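Gonmont Matte Glaze Tableware: Frequently Asked Questions

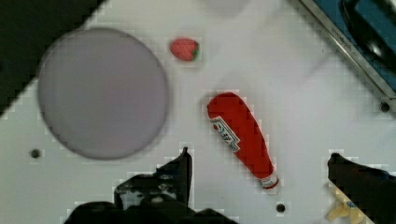

What does "matte" mean on a Gonmont plate?
Matte describes how the glaze surface scatters light. A gloss glaze cools to a smooth glass layer that reflects light in one direction. A matte glaze forms very small crystals as it cools, and these spread the reflection. Color therefore reads as flat and even across the plate, with little glare. On a pale, muted shade such as the lavender-gray of the large round plate against the white tabletop, the rim can look slightly darker than the center. Small differences in tone between rim and center are within our tolerance and are not accepted as a defect.

Why do gray lines appear on the surface after use?
These are metal marks. Matte glaze is harder than most stainless steel flatware, so a knife or fork leaves a thin trace of metal on the crystals. In most cases the glaze has not been cut. Apply a paste of baking soda and water, leave it for 30 minutes, and rub with a damp cloth in small circles. Rinse well. Repeat if needed. Old marks may need a cleaner containing oxalic acid. Follow the directions on that product and wear gloves.

How can I tell a metal mark from a real scratch?
Draw a fingernail across the line. A metal mark sits on the surface and cannot be felt. A scratch catches the nail. Scratches are permanent and cannot be polished out at home, as polishing compounds turn the area glossy.

Can colored foods stain the glaze?
Tomato sauce, turmeric, beet, and strong tea can leave a tint if they dry on the plate. The glaze itself does not absorb liquid, but residue holds in the fine texture. Soak in warm water with dish soap before washing. Do not use chlorine bleach on the Plolus line, which has an unglazed foot ring that does absorb liquid.

Is the tableware dishwasher safe?
Yes. Use a normal cycle and space the plates so that they do not touch. Test pieces from the Seter and Plolus lines are run for some 4000 minutes of total wash time before a glaze is approved. Hard water may leave a white film. Wipe it off with white vinegar diluted with equal parts water, then rinse.

Is it microwave and oven safe?
Seter: microwave yes, oven no. Plolus: microwave yes, oven no. Malinowski: microwave yes, oven yes, if placed in the oven before heating begins. Sudden temperature change is the main cause of cracks in all lines. Do not move a plate from the freezer to a hot oven or set a hot plate on a wet counter.

Do the glazes contain lead or cadmium?
Neither is added to any glaze we make. Each new glaze batch is sent to an outside laboratory for a leaching test. To request the report for a batch, write to Nikola Makowska in product records and quote the code stamped on the foot.

How should plates be stacked?
The foot ring of one plate rests on the eating surface of the next, and grit between them will wear the glaze. Place a felt or paper divider between plates. Limit a stack to 7 large plates. Do not slide a plate out from the middle of a stack.

A plate has a chip. Can it still be used?
Stop using it for food. A chip exposes the clay body, which takes up water and can crack further when heated. Epoxy repairs are suitable for display only.

How do I report a fault on a new plate?
Send two photos, one of the fault and one of the foot stamp, within 4 weeks of delivery. Bernadette Conneely handles claims for all three lines. Keep the plate until the claim is closed. Replacements come from current stock, and the shade may differ slightly from older pieces.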